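Murnik FAQ: planning, perception and two-arm control

Murnik is the task planner we build at Ikdale for two-armed robots, and sorting bricks by colour is still our favourite way to show what it can do.

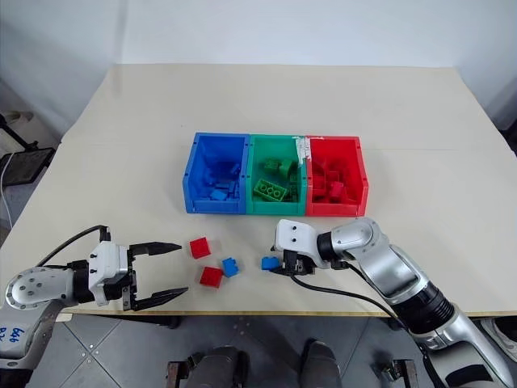 Page last changed: 2024-04-01

What does Murnik decide, and what does it leave alone?
It picks which brick goes next, which arm takes it and which bin it belongs in. Joint-level motion is handed to Song, our motion library, which sends targets to both arms at 20 Hz. Keeping the two apart means you can swap either one out (please do, we love seeing what people plug in!).

How are the arms kept from bumping into each other?
Each arm reserves a chunk of space before it moves, and the other plans around it. If both want the same spot, the one with the shorter path goes first. It's a simple rule and it holds up beautifully.

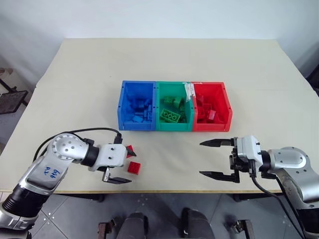
Skerkivport asked whether a reservation can get stuck if an arm stops halfway. It can't: every reservation runs out after 2 seconds unless the arm renews it.

Do I need a wrist camera?
You can start without one, but the close view is a treat to work with. The head view gives Murnik the layout of the table and the wrist view sharpens the estimate for one brick on the way in. Blurry views get a low confidence score, and the planner waits for a better one. 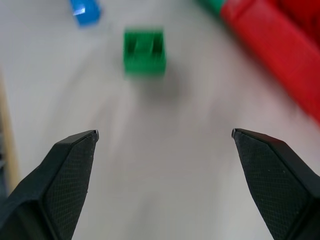

Song users on the mailing list would like that confidence threshold to be set per colour, and one wrote that a single value "always ends up too fussy for red". Per-colour thresholds are planned for June.

Can I replay a run without the robot?
Yes, and it's the best way to learn the planner. Open a log, jump to any step and change a setting to see what it would have picked instead. The sample log has 934 steps, so there's plenty to poke at.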